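The Town That Voted to Pay Its Caretaker Manager in Season Tickets

By Leilani Gallagher

On the first Tuesday of the month the voters of Clerkberg were asked whether they would like to pay slightly more tax on restaurant meals so that a minor league baseball club could have a new roof. They said yes, by a margin of 355 votes, and have been arguing about what they meant ever since.

The roof belongs to Mbeki Field, home of the Clerkberg Herons, who finished last season 24 games behind the leaders and were, by general agreement, flattered by the table. The ground was opened in 2000 and has leaked since its first wet weekend. Regulars on the third-base side know which seats to avoid and bring towels for the others. One row has a channel worn into the concrete that children race lolly sticks down between innings.

What the ballot paper said was that the money would go to "the improvement of the stadium and associated public purposes". The Herons read as far as "stadium". The school district, whose teams use the ground for 50 days a year under an agreement older than most of the pupils, read on to the end. It would now like its share, and has suggested that associated public purposes might include a new running track, two assistant coaches and a bus that can get up Quarry Hill with a full squad on board.

The club's position is that it is very fond of schools. It has said so at every meeting. It has also sent the district a bill for grass.

I went to the last of these meetings, which began at six and was still discussing its own minutes at a quarter past seven. The lawyer for the Herons had brought a drawing of the roof on an easel, and the easel fell over whenever anyone opened the door. The lawyer for the district had brought the school baseball team, in uniform, who sat in the second row eating crisps with enormous dignity. When the word "purposes" came up they all looked hopeful.

The trouble is that both sides have a case. A roof is plainly an improvement, and the campaign leaflets showed almost nothing else. But the small print was there too, and some people voted for it. I met a retired umpire outside the pharmacy who told me he had never set foot in Mbeki Field as a paying customer and never would, and that he'd voted yes purely for the bus. His neighbour had voted no on account of the price of soup.
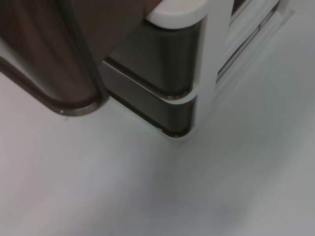

Dennis wrote in to disagree with nearly all of this after an earlier piece of mine: the Herons are the only reason anybody drives to Clerkberg on a Friday night, he said, and if the roof comes down on the press box there will be no club left for the schools to share a ground with. He added that I had been unfair about the bullpen. I have looked at the bullpen again and will meet him halfway.

He does have a point about Fridays. The two restaurants nearest the ground take on extra staff when there's a home series, and it is their customers who will be paying for all this, one side salad at a time. Neither owner would tell me how they voted. One of them gave me a free coffee and asked me to stop asking.

Then there is the name. Piltix, which sells tickets, and Sodemik, which makes guttering, have each offered to put money towards the roof in exchange for having it called after them. The Sodemik offer is the larger and, considering the history of the building, the more useful. It does mean that the Herons might spend next summer playing beneath the Sodemik Canopy at Mbeki Field, a phrase the public address announcer has been heard practising without joy.

The players' view is hard to come by, as most of them go home for the winter. Those who have stayed work out in the school gym, by arrangement with the district, free of charge. I asked whether this had been mentioned in the negotiations. It had, by the district, several times.

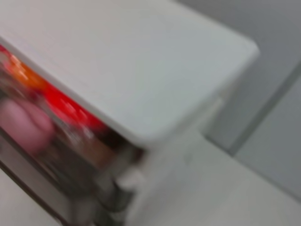
A small white appliance with a glass door window.

A judge has told the two sides to come back with a figure they can both live with before she is obliged to choose one for them. The club has proposed giving the schools a tenth. The schools have proposed giving the club a roof, but a smaller one. There is talk of a compromise in which the bus is bought first and carries the Herons to away games, painted in whichever colours cause the least offence.

In the meantime the tax has started. My lunch on the day I filed this came with an extra line at the bottom of the bill, marked "stadium etc." I asked the waiter what the etc. was for, and he said they were waiting to hear.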